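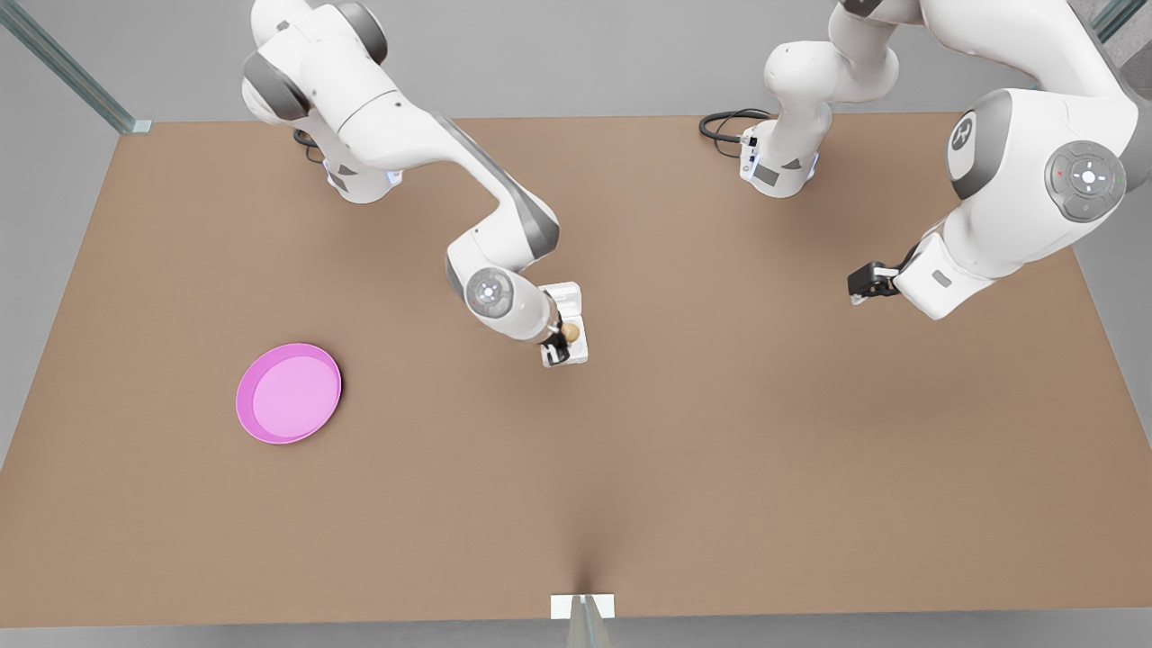

How often should a piano be tuned?

Twice a year suits most pianos in most homes. The usual times are a few weeks after the heat goes on in the fall and a few weeks after it goes off in the spring. A piano that gets played hard, or one in a church or school, may need more.

My piano sounds fine to me. Should I still have it tuned?

A piano goes flat slowly, and people who play it every day get used to it. If it has been more than a year, book a tuning. A piano left for many years often can't be brought up to pitch in one visit and will cost more to put right.

What is a pitch raise?

A rough first tuning that brings all the strings up close to standard pitch. Adding tension to one part of the piano makes other parts drop, so a fine tuning done straight away on a very flat piano will not hold. We do the pitch raise first, then the fine tuning, usually on the same visit. Some pianos need a second fine tuning a few weeks later.

Will my strings break?

Strings do break now and then, mostly on older pianos with rust at the pins or the bends. If we see rust we will talk to you before we start. A plain wire string can usually be replaced on the spot. A wound bass string has to be ordered to match, and we come back to fit it.

How far do you travel?

Purves Piano Service covers everything within 60 miles of the Trullstead shop at the standard rate. Past that we charge mileage each way. If you can get two or more neighbors to book for the same day, we split the mileage between you.

Who will come to my house?

Gregor Purves or Rory Yule. Gregor does most of the grands and all of the player pianos. Rory does most of the uprights. You can ask for one or the other, but the wait for Gregor is longer.

How long does a tuning take?

Most of a morning or most of an afternoon should be kept free. A regular tuning on a piano we know goes faster than a first visit, when we also take the front off, look over the action and write up what we find. You'll get a copy of that write-up.

What do I need to do before you arrive?

Clear the top of the piano, including photos, lamps and sheet music. Move anything leaning on the front or stacked on the pedals. We can shift a bench but we don't move other furniture.

Please keep the house quiet while we work. Dishwashers, vacuum cleaners, televisions and fans all make it hard to hear. A clock that chimes can be stopped for the visit. Dogs are fine if they are not singers.

Do I have to be home?

An adult has to let us in. After that you're free to go out, and many people do. Leave a phone number where we can reach you in case we find something that needs a decision.

Where should a piano go in the house?

Away from heat registers, radiators, fireplaces and outside doors, and out of direct sun. An inside wall used to be the standard advice. In a well insulated house an outside wall is fine – the heat register matters a lot more. A piano over a floor vent will not stay in tune, no matter who tunes it. If there is no other place for it, close the vent or fit a deflector.

Do I need a humidifier?

Steady humidity is better for a piano than any certain number on the gauge. If your house is very dry in winter and damp in summer, a room humidifier helps, but only if someone keeps it filled. There are also systems that fit inside the piano. We install them and can tell you whether yours would benefit. Jars of water inside the case are an old idea and a bad one. They get knocked over.

One of my keys sticks. Can I fix it myself?

Look for a pencil or coin between the keys first. If you can see one, lift it out with tweezers. If nothing is there, the wood may have swelled in damp weather, and easing it is a quick job during a tuning. Do not spray anything into the keys. Oil and household lubricants soak into the felt and the wood and do damage that is slow and costly to undo.

How do I clean the keys?

Use a soft cloth that is barely damp, then a dry one. Wipe toward you, so nothing gets pushed down between the keys. Use separate cloths for the black and white keys, as the black finish on some pianos can come off. No alcohol or bleach on ivory. If you don't know whether your keys are ivory or plastic, look for a fine seam across each white key where the wide part meets the narrow part. Two pieces with a seam usually means ivory.

I just had my piano moved. When should I have it tuned?

Wait two weeks so it can settle into the new room. Moving it across the same room does not usually call for a tuning.

Do you move pianos?

We don't. Tiburcio Maldonado moves pianos in our area and has the boards and straps for it. Ask him for a price well ahead if there are stairs.

Someone is giving me a free piano. Should I take it?

Have it looked at before you pay a mover. The things that matter most are whether the tuning pins are still tight and whether the pinblock and bridges are cracked. A piano with loose pins won't hold a tuning, and the repair can cost more than a good used piano. We'll inspect one for $100, and we take that off the bill if you go ahead and have us tune it.

What is my old piano worth?

We don't give values over the phone. Age alone doesn't make a piano valuable, and most old uprights sell for very little. The serial number will tell us when it was made. On an upright, lift the lid and look on the metal plate or the wood near the tuning pins.

How do I pay?

Check or cash on the day, or by card through the office. Schools and churches can ask for an invoice.

What if I need to cancel?

Call Blair Munro at the shop by noon on the day before. The office is closed for the first week of July, so leave a message then.

Page last updated Thursday, May 28, 2020.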